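Chapter 7
When the Grip Fails: Faults in Handheld and Arm-Mounted Grippers

In October a two-finger gripper at the Ploden test site dropped a glass jar onto a tiled floor. The jar broke, a technician stepped back into a cart, and work stopped for the rest of the afternoon. The injury was a bruised hip. The report that followed ran longer than anyone expected, and most of this chapter grows out of it.

The gripper had passed its check that morning. Both fingers opened and closed on command, and the controller showed no errors. What the check did not cover was the pad on one finger, which had worked loose from its bracket by 2 millimeters. With the fingers empty, the gap looked normal. Under load the pad slid, the jar turned, and the controller went on reporting a firm hold until the jar was on the floor.

This kind of fault is called a false hold. The machine believes it has the object because motor current and finger position both fall within the expected range. Neither reading says anything about whether the pad is still where it should be. The Ploden unit was rated for objects up to 500 grams and the jar weighed 400, so overload was ruled out early.

A second case, from the Woltden plant, had a different cause but the same result. There the pads were fixed firmly in place, but they had been wiped down with an oily cloth. The unit had run for roughly 500 cycles before the first drop. The operators blamed the software and reloaded it twice before anyone touched the pads.

Three terms are used throughout the chapter. A fault is a condition in the equipment that is not as designed. A failure is the moment the equipment stops doing its job. A hazard is anything that could hurt a person or damage property as a result. The loose pad was a fault for some time before it became a failure, and the glass on the floor was the hazard.

Where a gripper is used matters as much as how it is built. A factory cell has a fence and a known set of parts. A shop, a library or a waiting room has neither – furniture stands close together, and the next object may be glass, paper or thin plastic.
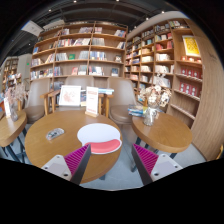
In public rooms, then, the area under and beside the gripper has to be treated as part of the risk. The Van den Broek method, covered in Section 7.3, starts by listing what a dropped object could strike and who could be standing there. Only after that does it turn to the tool.

Section 7.1 deals with pads, brackets and fasteners. Section 7.2 covers sensing, including the slip sensor on the Fluvavau gripper and the faults it can miss. Review the section on friction in Chapter 4 before starting the problems.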